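4.2 Notice, knowledge and the duty to look

Having set out the traditional elements of negligence in Section 3, we turn to the one that gives courts the most trouble, which is what the defendant knew and when. The law has a generous vocabulary here. A defendant may have actual notice, constructive notice, inquiry notice or, in the more exasperated opinions, notice of the kind that any person with a working pair of eyes would have had. These are supposed to be separate doctrines. In the sample of 35 decisions we read for this paper, they are used with the confidence of people ordering from a menu in a language they do not speak.

The textbook rule is simple enough. An occupier is liable for a hazard it knew of, or should have found by taking reasonable care. The rule grew up around wet floors and loose handrails, where "should have found" meant sending an employee down the aisle now and then. A hazard that had been there for five minutes was bad luck. A hazard that had been there since breakfast was a lawsuit. The time in between has kept the plaintiffs' bar in comfortable shoes for generations.

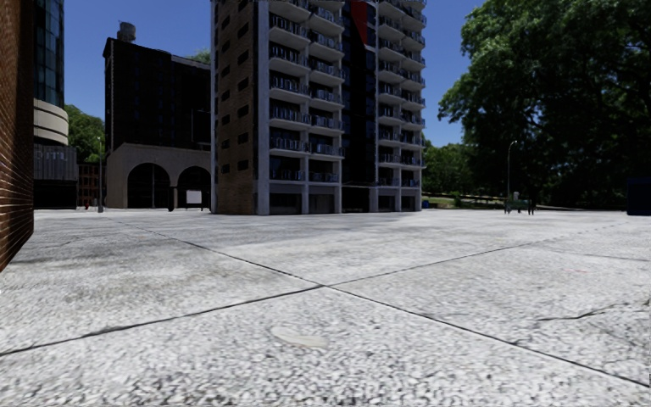 Trouble starts when the occupier buys a system that does the looking. Suppose a property manager in the city of Clernier signs up for Tesura, a subscription service that collects inspection data and assigns each hazard a score from 1 to 100. The manager now receives a great many scores. Does a score of 27 amount to notice? Does it amount to notice if the report was opened? And what if it was delivered to an inbox that the manager, on the advice of counsel, had stopped reading in June?

Two answers appear in the decisions. The first, which we call the delivery view, treats a report as known once it reaches the occupier, read or unread. It has the charm of being easy to apply. It also punishes the careful occupier, who has paid for a flood of warnings, and spares the neighbor who paid for nothing and can swear to a spotless ignorance. The second, the threshold view, asks whether the score was high enough that a reasonable occupier would have acted. This is fairer on paper. In practice it hands the standard of care to whoever set the scale, usually a product team with a release date and no particular views on tort.

The Westerberg litigation shows both views at work in a single opinion. The trial court adopted the threshold view for liability and the delivery view for punitive damages, and did not appear to notice that it had done so. The appeal was settled, to the relief of everyone except the authors of law review articles.
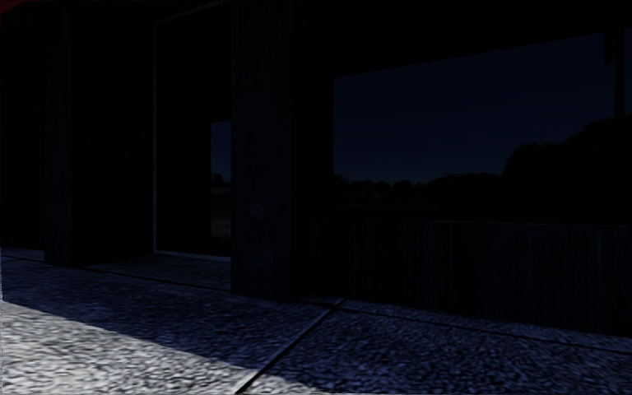
Figure 3. Shaded building frontage beside sunlit paving.

We prefer a third approach. Notice should depend on what the occupier undertook to do with the information when it bought the service. A contract that promises to check every flagged hazard within five days tells a court far more about reasonable care than the score does. It also gives the parties something to argue over that was written before the injury – a rare luxury in this field.

Two objections may be raised. Occupiers may respond by promising nothing, and some surely will. Yet an agreement to gather warnings and do nothing whatever with them is an awkward exhibit, and we would enjoy watching counsel introduce it. The second objection, pressed by the vendor Skovov in its public comment of 7th May, is that terms differ too much between customers to yield a common standard. So do customers. Negligence has always coped with that.
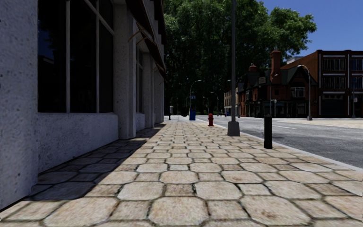 Should an occupier who buys an automated inspection service be held to a higher standard of care than one who does not?

The standard stays the same, but the evidence changes. Both must act as a reasonable occupier would, and the buyer will simply find it harder to claim that the hazard came as a surprise.

Section 4.3 takes up the related problem of records that the vendor holds and the occupier has never seen.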